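2018-11-17 — bench notes, Florthorpe, room 23

Moved the twin-lens unit to the beige table this morning and re-ran the cable. Connector goes in at the side of the housing, then the slack loops over the top. Left it like that; a tighter bend pulled on the plug when Solange tried it in September. The yellow bin stays on the right-hand end of the same table. Cable ties are down to 46, Edivaldo to reorder from Kener.

Earbud work continues with the white ones. Shell is glossy and rolls on any flat surface, so set it down with the opening towards you and let go slowly. Logged under job 3080.
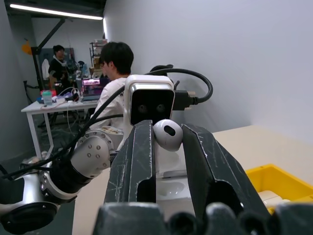
Where do the earbuds go at the end of a session?

Back in their own case, lid shut, and the case in the top drawer under the job number. Loose ones get swapped between pairs and then the left/right records are useless.

Remaining points:

- Laptop table: red and white cables want sorting and labelling. Sepehr has the label printer.
- Drinks bottles to have caps on if they are anywhere near the laptop.
- Wipe the earbud shells with a dry cloth only. The Uzor wipes left a film on the last set.
- Lens faces: blower first, cloth second.

Aparecida asked for the table to be kept clear for over 90 cm from the wall end — agreed, but the bin will need to come forward a bit. Measure before moving it. Adalberto has the steel rule.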